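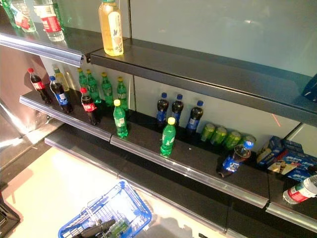 Resoling Catari desert boots - worth it or not?

fenwick_b
Posted in: Footwear and Repairs
I've got a pair of Catari suede ankle boots, bought three winters ago, and the heel has worn right down on the outside edge. The uppers are still fine apart from a bit of shine at the toe. My local cobbler wants 33 pounds for new heels and half soles, or I can send them back to Catari, who charge more and keep them for 9 weeks. Has anyone had either done? I wear them to work most days with jeans or cord trousers and I'd like them back before January.

tallow
Go local. Catari boots have a stitched sole so any decent cobbler can do it. I had mine done in Brurkden at the place behind the market and they've lasted as long as the original soles did.

Pip_Harrow
Are you sure they're stitched? Mine have a line of stitching round the edge but it's only for show, the sole is glued. Depends which year you bought them. Pull the insole up at the heel and have a look.

tallow
Mine are definitely stitched, I watched him cut the thread. They may have changed it since.

fenwick_b
Insole is glued down and I don't want to rip it. Can you tell from outside?

Pip_Harrow
Not easily. Ask the cobbler, he'll know in a minute.

oldbrogue
I'd do nothing and buy a new pair. Suede that's been worn most days for three winters is on its way out whatever you put under it. I paid for new soles on some Manurung loafers and the side split where it creases a month later. Money gone.

mdoucet
Disagree with that. Loafers crease in a different place and the leather is a lot thinner. A suede boot with a sound upper will take at least one resole. If the lining at the heel is still whole I'd have it done.
Marcus Doucet

oldbrogue
Fair enough on the loafers. I still think 33 is a lot to put into boots you could get in the sale.

tallow
Have you seen the sale? Nothing left above a size 7.

fenwick_b
I'm a 10 so that rules it out. Lining is whole, just a bit grey. He's offered me Trilico rubber or leather for the half soles, same price. Any views?

Pip_Harrow
Rubber. Leather soles on a casual boot look odd to me and they're slippery on station steps.

mdoucet
Rubber for the winter, yes. Ask him to keep it thin though. A thick sole changes how they sit under a narrow trouser and you'll notice it.

sal_k
Leather looks better if you're wearing them to an office. I've had both and I always go back to leather. You get used to the steps.

Pip_Harrow
I didn't get used to them, I went down them.

fenwick_b
Took them in this morning. He says glued, so Pip was right about mine. He can still do it, same price, thin rubber, ready a week from now. In the meantime it's my old brown derbies, which pinch.

tallow
Get him to put a metal tip on the heel while he's at it if you wear down the outside edge.

sal_k
Not metal, you'll hear yourself coming down every corridor. A plastic one does the same job.

fenwick_b
Will ring him and ask about the plastic.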